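27 Dec 2019
Workshop notebook, glue bench

Building empty except for me and the radiator, which knocks. Good day to sort out the hide glue business before Renato gets back and tells me it was fine all along.

The trouble, for anyone who skipped the earlier pages: three chair joints from the Dantas job let go within a month of delivery. Washington blames the glue. Kátia blames Washington. I blame the pot, which has a dial marked 1 to 5 and no opinion about what any of those mean.

Pot check. Filled it with water, lid on, probe through the hole. Setting 2 is lukewarm soup. Setting 3 climbs nicely, then keeps climbing well past where the glue starts to cook. We have been using setting 3 since March. I have written this on tape and stuck it to the pot, where it will be ignored.

Glue check. Two lots on the shelf, the Gristilberg granules and an open bag of Rostunel that somebody closed with a clothespin. Soaked 40 grams of each overnight in cold water. Gristilberg swelled up evenly. Rostunel came out with hard specks in the middle and a smell I would describe as historical.
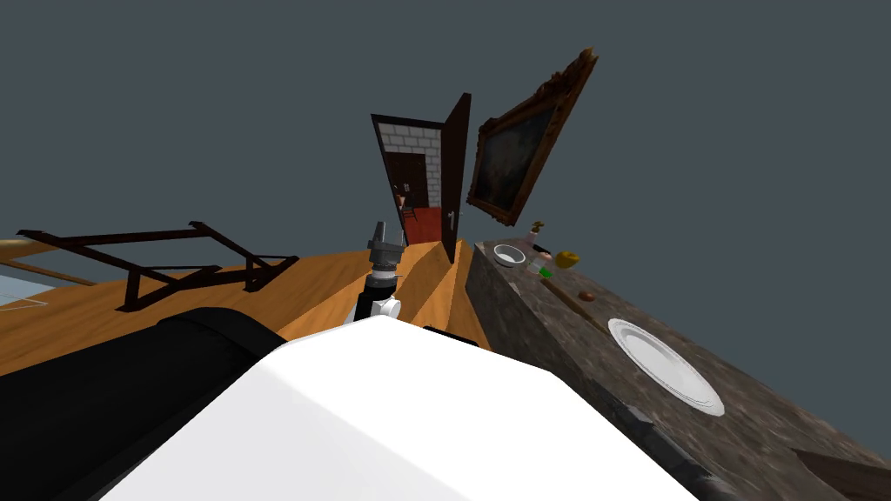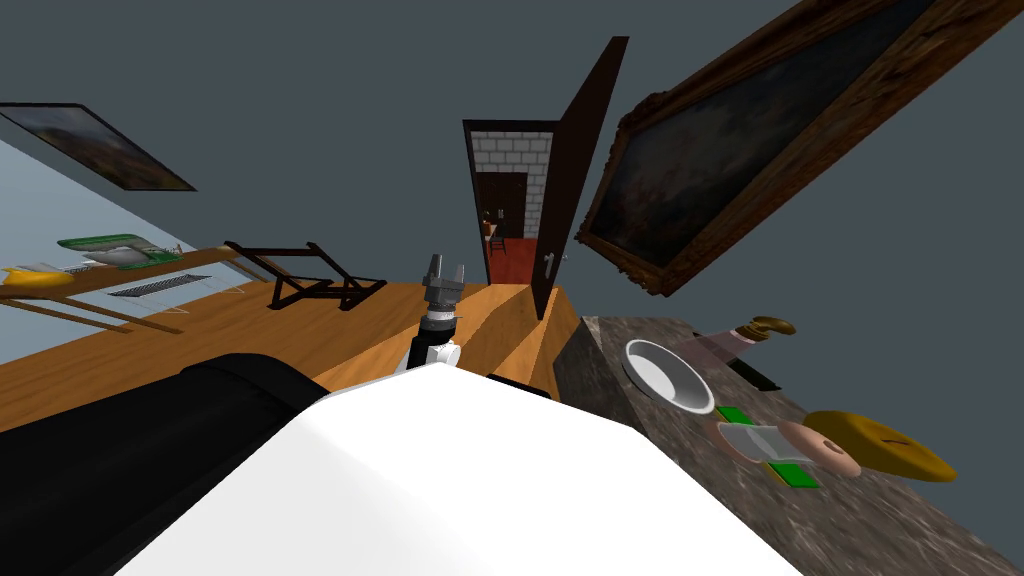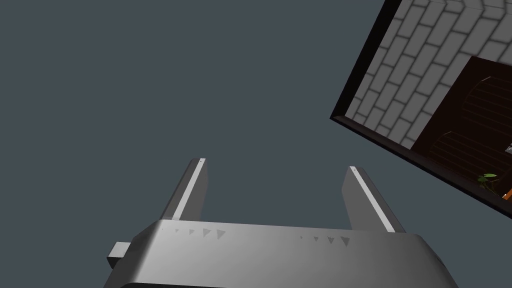 Test joints

Offcuts of ash, 16 lap joints, half per glue. Split each half again: fresh pot at the correct heat, and a pot left on setting 3 through a long lunch (mine, taken in the name of science). Clamped, labeled in pencil. One label is already unreadable and I am the only suspect.

Plan is to hang weight off them after two days, starting at 450 grams, which is insulting, and going up from there. Ryszard has the good weights. Ryszard also has the key to the cabinet the good weights are in.

To do
Ask Reinaldo if Drundley still sells the small water bath with a real thermostat.
Throw out the Rostunel. Keep the clothespin.
Find out who cut the Dantas tenons. The shoulder on the one that came back has a gap I can get a fingernail into, and no glue would have saved that.
Bleed radiator.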